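The case against the big tub

Every spring the construction toy comes back into fashion, and every spring it arrives in a bigger tub. Lelon will now sell you 300 pieces in a bucket with a rope handle. Nikley goes further and adds a booklet of models, most of which need the same four parts that are always at the bottom. The lids promise engineering, logic and fine motor skills. I have lived with both tubs since April, and what they have mostly taught my household is how to step over things.

I don't dislike the toys. Chunky plastic nuts and bolts are pleasant to handle, and a child who has worked out that one way tightens and the other way loosens has learned something worth having. My quarrel is with quantity. Tip out a whole tub and you get ten minutes of stirring, a brief argument over the wheels, and then a request for biscuits. The small shop in Draltden where I bought the Lelon set told me the large size outsells the small one easily. I believe it. Grown-ups buy by weight.

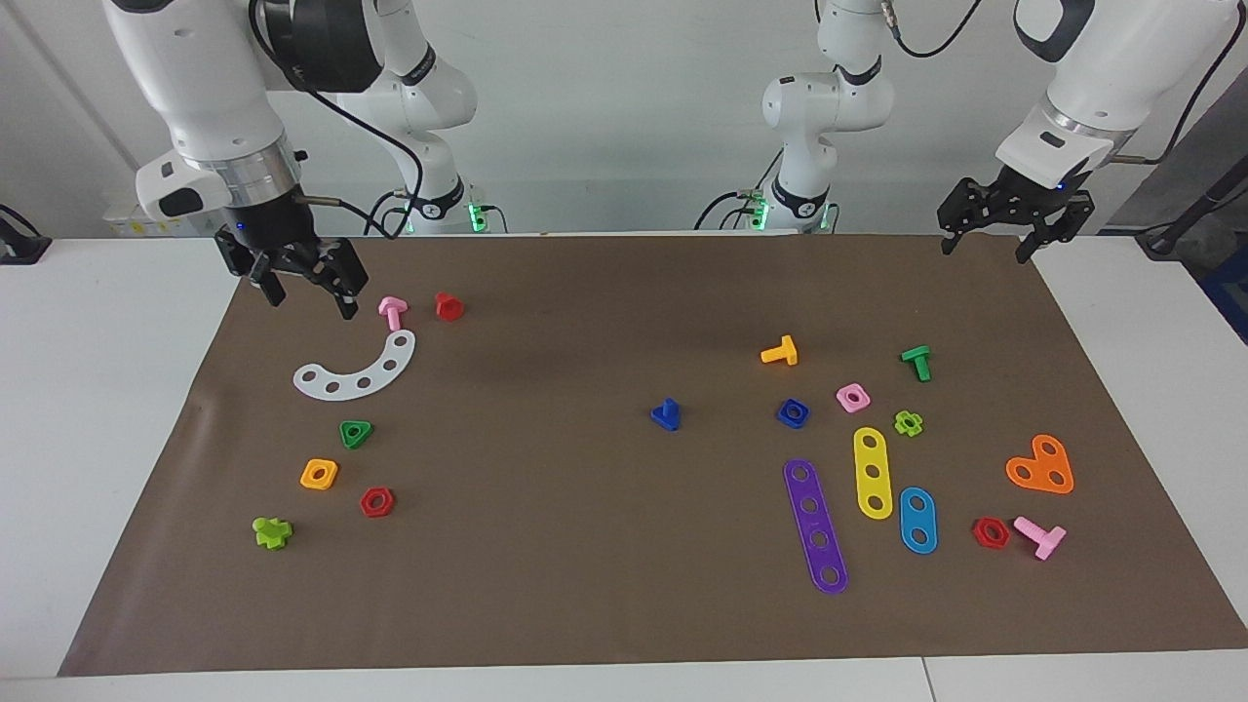 A smaller helping is the cure, or so the Pathirana play guide claims, and I took some persuading. The guide is a thin thing, 70 pages with a great deal of white space, and its advice comes down to putting out a few pieces on something plain and leaving the rest in the cupboard. Brown paper over a white table does the job as well as any of the padded play mats I've been sent. A pink bolt standing on its end shows up from across the room, and so does a blue one with a triangular head when it has a bit of space to itself. The flat strips are the better half of any set, to my mind. A long purple one with five holes next to a yellow one with three is already a sum of sorts, though I'd rather no one said so out loud.

The guide is less convincing on the subject of shapes. It makes much of nuts that come square, triangular or like a flower, and suggests naming each as it is picked up. Mine will not be drilled. They want to know whether it goes on the bolt — and if it doesn't, they want another one.

Would I buy again? The smaller Lelon box, perhaps, and second-hand. Plastic of this sort barely wears, and there is usually a bag of it at the school fair for £3, with a few strangers' jigsaw pieces thrown in.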